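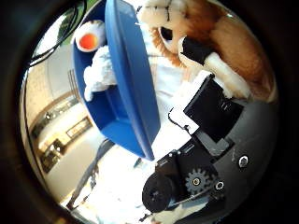 Morena Tedesco wrote in response to the previous entry that a household should never sign up for a second savings account until the first one has been left alone for a full year. Her point is a fair one, and it deserves a longer answer than the comment section allows.

The previous entry set out the arrangement used in this household. There is one account at Haslam for regular bills and a second at Burnaton for costs that arrive once or twice a year, such as car registration, the dentist and the water heater service. Ms. Tedesco regards the second account as a temptation. In her experience, money that sits under a different name is soon treated as spare money.

That was true here for the first few months. The Burnaton balance reached $900 in November and was then used, in part, for a set of tires that should have come out of the regular account. No harm was done, but the purpose of the account had been set aside, and it took until spring to restore the amount. 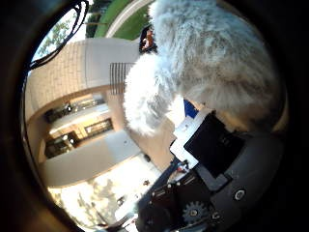 The rule adopted after the tires is a simple one. Any transfer out of the second account must be written down on paper before it is made, with the amount and the bill it will pay. The paper is kept in the same folder as the bills. It is reviewed on Thursday evenings, a task that takes 15 minutes in an ordinary week and somewhat longer when the insurance renewal is due.

Over the past year the account paid eight bills, for a total of $3,289. All of them had been expected, although the dentist charged more than the estimate and the difference was paid from the regular account. Readers who prefer a single account could keep the same written record and divide the balance on paper - this was the practice here before the move to Burnaton, and it worked well enough while there were fewer bills to follow.

On the matter of waiting a full year, this writer remains unconvinced. A household with a large bill due in the summer would do better to begin setting money aside now, even in small amounts. Ms. Tedesco also asked about the monthly fee. Burnaton does not charge one on this type of account at present, and any change to those terms will be noted in a later entry.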